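3.2 The indoor season as a setting for pacing research

Indoor track is a wonderful place to study how athletes share out their effort, and we think it has been badly underused. Most of what is known about pacing in distance running comes from outdoor races, where wind, heat and rain all leave their mark on the splits. Take the race inside and much of that falls away. What remains is a small oval, a tight pack, and a great many turns, and that turns out to be plenty to work with!

The 200-meter flat oval used at the Steltorlow fieldhouse is typical of small-college facilities. A mile takes just over eight laps, so every runner passes the same line often enough to give us a detailed record of the race without any special equipment on the athletes. We collected lap splits from 21 meets held there, starting each season in November, and ended up with nearly 2,000 individual race records across the mile, the 3,000 and the 5,000. Relay legs were left out. So were races in which a designated pacer stepped off the track, which removed a few of the fastest heats and probably makes our sample a little slower than the full field.

We were especially curious about the third quarter of the mile. Coaches talk about it constantly, and for good reason: it is where the early excitement has worn off and the finish is still too far away to help. Earlier work at the Panddale track used a simple measure of this slump, the ratio of the third-quarter split to the mean of the other three. We kept that measure (we like it very much) and added a second one based on position in the pack, so that a runner who slows along with everyone else can be told apart from one who is being dropped.

Position was coded by hand from the finish-line record. Two coders worked separately, and any lap on which they disagreed was looked at again by both of them together. Disagreements mostly came from the first lap, before the break to the inside lane had sorted itself out. After that the packs string out nicely and the coding goes quickly.

Although relay legs are not part of the pacing sample, we used the exchanges to look at a related matter, namely how closely an athlete can control the hand while the rest of the body is working near its limit. Hand control under fatigue has been studied far less than leg power, and the exchange zone is an exciting place to look for it. Our treatment in this section is brief, and the exchange data are taken up again in Section 5.

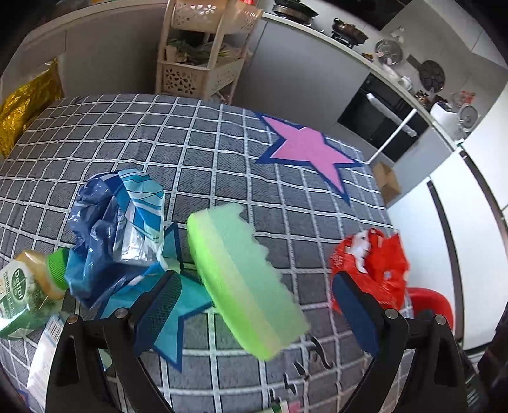
Figure 3. Lime-green sponge between the two fingers of a hand-held gripper, over a plaid cloth.

Returning to the individual races, the first result is a striking one. Runners who sat second or third through the opening half of the mile had a smaller third-quarter slump than runners who led, even when their finishing times were the same. We had expected some benefit from following, as many outdoor studies report, but air resistance alone is a poor explanation at these speeds on a closed track. Our best guess is that following takes away a decision. The leader has to choose the pace on every straightaway, while the runner behind only has to stay put.

The 3,000 behaves differently, and this was the part of the analysis we enjoyed most. There the slump is spread over several laps, and it is deepest among runners in their first indoor season. By the second season it has shrunk noticeably. We see no such change in the 5,000, where new and experienced runners fade in much the same way over the closing laps before the final kick.

To compare events of different lengths we rescaled every race to 100 equal parts and fitted a smooth curve to each runner's speed, following the approach of Shimada and the later changes suggested by Aka. The curves are easy to read and hold up well when single laps are removed. They do hide sudden surges, so a move that lasts half a lap may appear as nothing more than a gentle bump. Readers interested in tactics should use the raw splits, which we have kept in their original form alongside the fitted values.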